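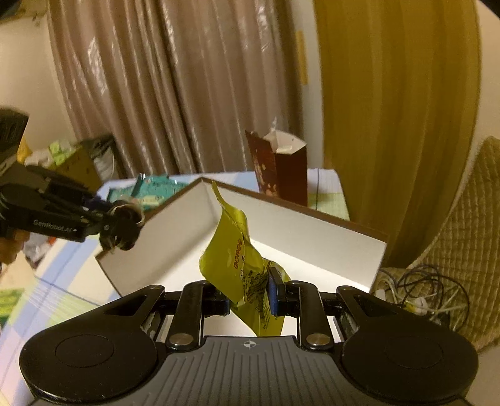

**Varlow**

I keep a shallow open box on the table for small things: snack wrappers, short pieces of plastic, whatever gets put down during the day. It has a white interior and a brown outside. The crinkled packets are the problem. They spring back when folded and stand up over the rim, and the small print side collects crumbs. Is there a way to flatten or fold them so they stay down, or should wrappers be kept out of a box like this altogether?

The inside depth is 37 mm. The box is 233 mm long.

**Prundetti**

Tie a knot in it. Flatten the wrapper, fold lengthwise twice, then make a single overhand knot. It will not unfold. Takes 5 seconds.

For anything you want to keep, such as a label, cut the panel out first and store it flat.

Crumbs: empty the wrapper over the sink before folding. A white floor shows everything, so wipe it with a damp cloth – not a wet one if the box is cardboard. 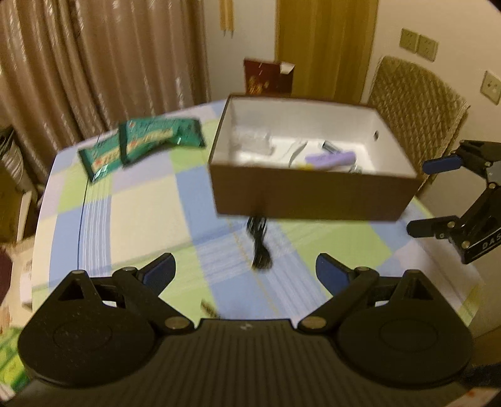 **Stöckli**

Knots work on long wrappers only. Short ones with stiff crimped ends come undone, at least mine do. I would keep wrappers out and use the box for parts and pens. Put a divider across it at the midpoint, cut from stiff card 5 mm lower than the rim. Clear plastic scraps go straight in the trash, as they hide smaller items underneath.

Also check your local rules before recycling shiny film. Ours does not accept it.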